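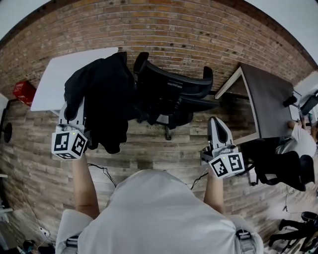
The case for fixed desks is usually made on grounds of comfort or status. I think it is better made on grounds of time.

When the Wetcombe office moved to shared desks, the plan allowed nine desks for every ten staff. The saving in floor area was easy to measure and was duly reported. The cost was spread across 185 people in small amounts and was left out of the report altogether.

Consider what a shared desk requires each morning. The chair must be reset for height, back angle and arm width. The screen must be raised or lowered. Papers and a keyboard must be fetched from a locker. At Mollcombe, Ebbe Bakke timed these steps through September and arrived at almost 22 minutes per person per week. The figure excludes time spent looking for a colleague who sat somewhere else the day before.

Supporters reply that many people skip the adjustments. They do, and this weakens the argument for sharing. An adjustable chair left at the previous user's settings is a fixed chair of the wrong size, bought at the price of a good one.

There are offices where sharing makes sense. A sales team that is out four days in five has little use for a permanent place. The mistake lies in applying the same ratio to accounts, drawing and support staff, whose attendance is steady.

Any firm considering the change should cost the setting-up time at normal pay rates and enter it beside the rent. If the scheme still shows a saving, it can go ahead on that basis.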